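Kleine Tischgruppe: Teller, Becher, Gebäck, Zierkürbis

Galerie zur Requisitensammlung, Gruppe 373. Stand: 31. Januar 2020

Die Gruppe umfasst Gegenstände für die Darstellung eines einfach gedeckten Tisches. Sie wird als Einheit geführt und auch nur als Einheit ausgegeben. Anlass für die Zusammenstellung war die Anfrage der Werkstatt Hirvonen, die für das Stück »Luleck« einen Frühstückstisch in hellen, wenig gesättigten Farben benötigte. Der Tisch sollte aus der letzten Reihe lesbar bleiben und unter Seitenlicht keine harten Kanten zeigen.

Farblich liegt die Gruppe zwischen Lavendel und blassem Blaugrün. Das Gebäck bleibt im Cremeton. Der einzige kräftige Akzent ist der Kürbis. Untergrund ist in allen Fällen Weiß; auf farbigen Tischdecken verliert der Teller zu viel Kontrast und wird ab mittlerer Entfernung nicht mehr als Teller erkannt.

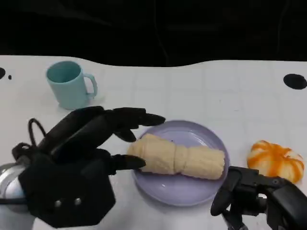
Für das Anrichten gilt die übliche Regel: Das größte flache Teil wird zuerst gesetzt, die hohen Teile folgen mit Abstand. Der Becher steht hinten links, der Henkel zeigt nach rechts. Wird er nach vorn gezogen, verdeckt er je nach Blickwinkel den Tellerrand und die Gruppe zerfällt optisch.

Gerolltes Gebäck liegt auf dem Teller schräg. Bei einer Lage parallel zur Tischkante wirkt die Rolle kürzer, außerdem geht die Einschnürung in der Mitte verloren. Diese Einschnürung ist für die Wirkung wichtig – ohne sie wird das Stück auf Distanz leicht für eine gefaltete Serviette gehalten.

Teller: rund, lavendelfarben, flach, mit erhöhtem Rand. Die Oberfläche glänzt und erzeugt bei schrägem Licht Reflexe. Mattspray wurde auf einem Probestück getestet und verworfen, der Farbton kippte ins Graue. Empfohlen wird stattdessen eine flachere Lichtführung oder ein Drehen des Tisches.

Becher: Kunststoff, helles Blaugrün, leicht konisch. Der Farbname im Verzeichnis lautet noch »Pesex hell« und stammt aus der alten Farbkarte der Abteilung. Er wird bei der nächsten Revision im Mai durch eine neutrale Bezeichnung ersetzt. 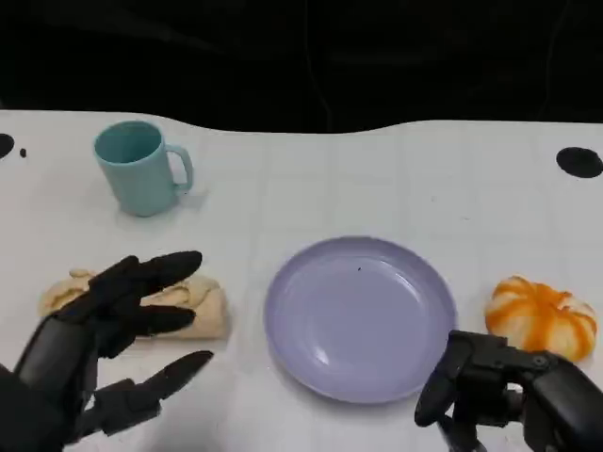
Fundus Jandanstead · Abteilung Requisite und Kleinmöbel

Variante mit freiem Teller. Das Gebäck liegt unterhalb des Bechers direkt auf der Tischplatte, der Teller bildet die Mitte, der Kürbis schließt nach rechts ab. Die Anordnung eignet sich für Szenen, in denen der Teller erst im Verlauf belegt wird. Die Laufwege der Hände sind vorab zu proben, der Kürbis steht nahe am Tellerrand und wird bei hastigen Bewegungen leicht angestoßen.

Kürbis: klein, orange und weiß längs gestreift, die Streifen folgen den Rippen. Er ist das Teil mit der größten Fernwirkung und bleibt daher rechts, als Gegengewicht zum Becher. In Szenen ohne jahreszeitlichen Bezug kann er entfallen, die Lücke wird dann nicht ersetzt.

Lagerung und Ausgabe

Die Gruppe liegt in Kiste 2, Regal Geschirr. Teller stehend einlegen, mit Filzzwischenlage. Becher nicht stapeln. Gebäck und Kürbis kommen in das obere Fach und dürfen nicht unter Druck gelagert werden. Zum Reinigen genügt ein weiches, leicht feuchtes Tuch, keine Lösungsmittel.

Entleihungen sind schriftlich unter Angabe der Gruppennummer anzumelden. Einzelteile werden nicht herausgegeben. Bei der Rückgabe wird auf Kratzer am Tellerrand und auf Abrieb am Henkel geprüft, Schäden sind auf dem beiliegenden Laufzettel zu vermerken.

Verwandte Einträge: Gruppe 1829 (Kaffeetisch, dunkel), Gruppe 2000 (Marktstand, Gemüse und Körbe).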